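Notebook, adhesives bench, Cument
6/18/20

Peel tests on the Cesten tape, continued from the April batch. Toàn Âu cut the strips this morning and I ran the tester. Same steel plates as last time, degreased with solvent and wiped dry with lint-free paper. Two strips per plate.

Rolled each strip with the hand roller, one pass up and one back, then left the plates on the rack under the window. I now think the rack is the wrong place. The end nearest the window gets direct sun from late morning and the plate on that end felt warm to the hand when I lifted it. Moved everything to the shelf over the sink. The strips from the warm plate are marked W on the back and should be left out of the averages until we have repeated them.

Peel at ninety degrees was steady on the plain backing. The trace settles after the first few millimetres and stays flat up to the last part of the strip, where it drops as usual. On the woven backing the trace is saw-toothed. Toàn thinks the backing is stretching and letting go in steps. I think the glue layer is uneven, as the teeth are not evenly spaced and a stretching backing ought to give a regular pattern. Neither of us has shown anything yet. A strip peeled slowly by hand under the bench magnifier left glue on the steel in patches, which fits my reading but does not rule out his.

Load cell: zero was drifting again before lunch. Let it warm up for longer, re-zeroed, hung the check weight, reading back within limits. Three strips had been run before I noticed. Their files are kept but renamed with "drift" at the front. Please do not tidy these away. The drift was slow and in one direction and I may be able to correct for it.

Brenum samples arrived in a box with no data sheet. The roll label gives a lot code and nothing on storage. Tùng Hầu has written to ask. Until the sheet comes they stay in the cool cupboard, unopened, on the lower shelf. The upper shelf is for the Khúc primer and the two should not be mixed up, as the tins are the same size.

Primer trial, short version. Wiped the primer on with a folded cloth, left it to flash off, then applied tape as above. First two plates had streaks where the cloth had gone dry at the end of the stroke. Changed to a foam pad and the coat looked more even. Primed strips needed more force to start the peel than unprimed ones. Once moving, the difference was small. I would not put a figure on it from so few strips.

Abrasion wheel is due for changing. The counter stands at 3000 cycles and the edge has begun to glaze. New wheel is in the left-hand drawer, in its paper sleeve. Dress it before use and write the count on the card — last time the card was left blank and we lost the history of the old one.

Small things:
Solvent bottle by the sink is nearly empty.
The good scissors are back from sharpening. Not for foil.
Humidity chart paper has run out, so the readings are in pencil on the inside cover of this book.
Tester guard sticks when closed from the right. Close it from the middle.

To do next: repeat the W strips from the same roll, ideally from the next length along. Run the woven backing at a slower speed and see whether the teeth move closer together. If they keep the same spacing along the strip, the speed has little to do with it and we should section the glue layer. Ask Toàn to cut those strips across the roll as well as along it — he has the template.

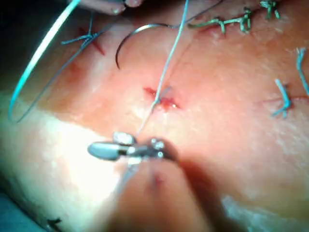
Suture thread through a tissue pad, held in the jaws of a needle driver.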